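Brernbridge Play and Craft Library
Progress report to the Wunmont Fund: sticker and small paper stock

Period covered: from May to the date at the foot of this page
Prepared by: Ashraf Hamdy

1. Work since the last report

The grant covers the sorting and storage of the small paper stock, which goes out to family sessions and to the two branch rooms. The stock list for this period stands at 263 sheets. Most came in the Xiao donation and the remainder were bought from the materials budget.

Sheets had been kept in carrier bags and were getting bent at the corners. We have moved to shallow trays, with the sheets laid flat. Sheets that will not lie flat are kept apart and go under a board for 3 days before they are put away. That has worked for most of them, although the glossy ones tend to curl again in the warmer room.

The Gatari record sheets are now in use for everything lent out. Returns from the first 6 sessions have been entered. One branch sent its sheets back without the session names filled in and has been asked to supply them.

2. Spending

Trays, dividers and labels have been bought within the agreed amount. The board for flattening was already ours. The line for printed signs has not been touched – we would like to move it to replacement stock and ask for your agreement to that.

3. Still to do

The mixed character sheets need dividing between the branches. Kuromi and My Melody are the ones children ask for most, so neither branch should be sent all of them. Part-used sheets will stay here for drop-in tables. The lending list also needs a second check against the shelves, and I expect to finish that within 6 weeks.

4. Photographs

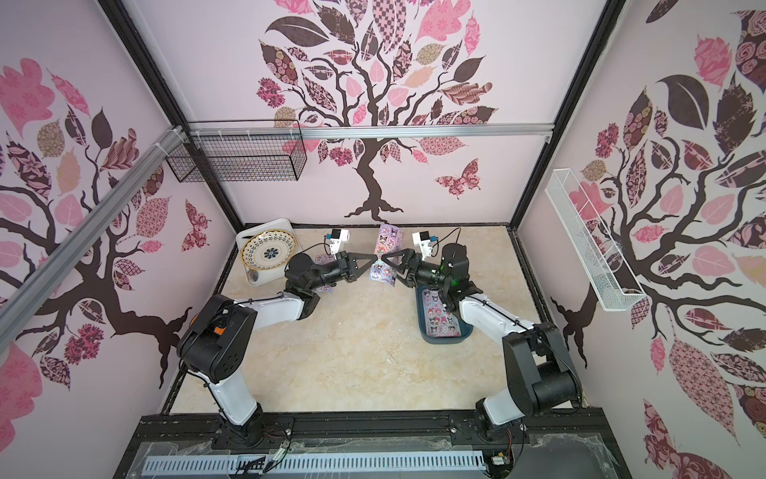
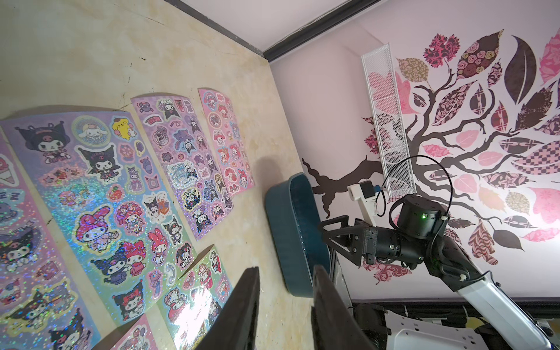
Glittery character sheets and a teal oval tray

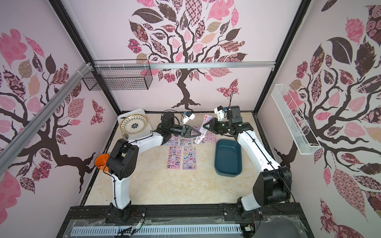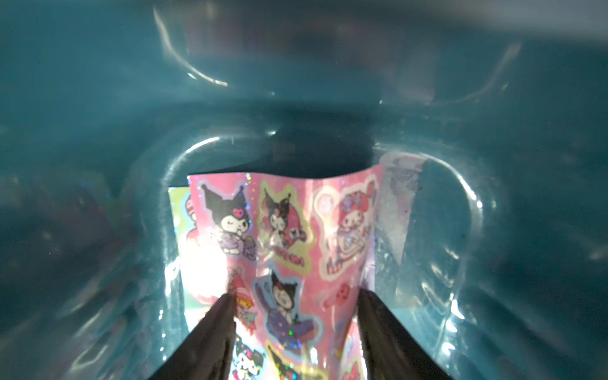

Kuromi and My Melody on a pink sheet

Page last changed: 8/16/24

5. Request to the Fund

Please confirm the change to the signs line in writing so that it can go in the accounts. The next report will give the split between branches and the number of sheets withdrawn as unusable. Copies of the record sheets can be sent on request.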